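**Old desktop from the attic - worth saving, or pull the drive and recycle the rest?**

Asked 9/25/21 in Hand-me-down Computers · 253 views

My aunt moved into a smaller place in July and I came home with her old desktop tower, which sat in the attic for years. It powers on, the fans spin, and then it gets as far as asking for a date and time and stops. I'd love to get it going for my kid to type school papers on (and play a few of the old games I grew up with!). She also has family photos on there that were never copied anywhere, 1,040 of them if the list she taped inside her address book is right.

I've never opened a computer before. I have a set of screwdrivers and a free weekend. Where do I start, and is it silly to spend money on this?

---

### Answer 1 (accepted, 15 votes)

Not silly at all, I love these projects! But get the photos off before you do anything else. Please don't try to "fix" the machine with the only copy of her pictures inside it.

**Photos first**

1. Shut it down, unplug it from the wall, and hold the power button for a few seconds.
2. Take the side panel off. Usually two screws at the back, then it slides.
3. Find the hard drive and unplug its two cables, one wide or flat for data and one for power. Take a phone picture before you pull anything.
4. Get a USB drive adapter. Check the connector on your drive before you buy, as the older wide kind and the newer thin kind need different adapters. I have a Nuslow one that does both and comes with its own power brick, and it has rescued drives for half my family.
5. Plug it into a working computer and copy the whole user folder, not only the pictures folder. People save things in the strangest spots. Mine had a full vacation hiding under "Fonts".
6. Count the files when it's done. I helped a neighbor who swore she had 1,040 pictures too (funny coincidence) and we ended up with 1,058, because some were tucked away in old email attachments.

**Then the date and time thing**

That's very likely the coin battery on the board. It keeps the clock and settings alive when the power is off, and after years in an attic it's flat. Most boards use a CR2032, sold at any drugstore. Note which side faces up, pop the old one out, press the new one in. Then turn it on, go into setup, set the clock and save. On a lot of machines that's the whole repair!

**Cleaning**

- Work on a hard surface with the tower on its side and the open part facing up. Carpet is bad for static.
- Touch bare metal on the case every so often.
- Canned air in short bursts. Hold the fan blades still with a finger.
- Leave the power supply box closed, always. It can hold a charge after it's unplugged.
- Push the memory sticks down until both clips click. Loose memory causes all kinds of odd behavior. 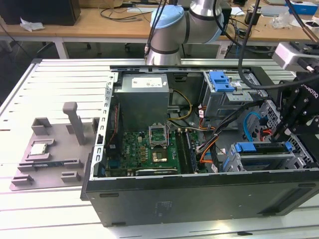
**What I'd spend**

A battery, the adapter, and maybe a small solid state drive if the tower has the newer connectors. I put a Zamow in mine and it went from painfully slow to perfectly nice for typing. I wouldn't go past that. If it still won't start after the battery and a memory reseat, you've learned a ton and you still have the photos.

Have fun with it - and report back!

---

### Answer 2 (4 votes)

Agree with everything above. Two small additions. Put the screws in an egg carton, one cup per step, and you'll never end up with leftovers. And make a second copy of the photos somewhere that isn't your house. I use a cheap Tsuchiya stick that lives at my sister's.

For the school papers, look at a lightweight Linux. Runs great on old stuff and it's free.

---

### Answer 3 (0 votes)

had a bornen tower do this exact thing, was the battery. good luck!!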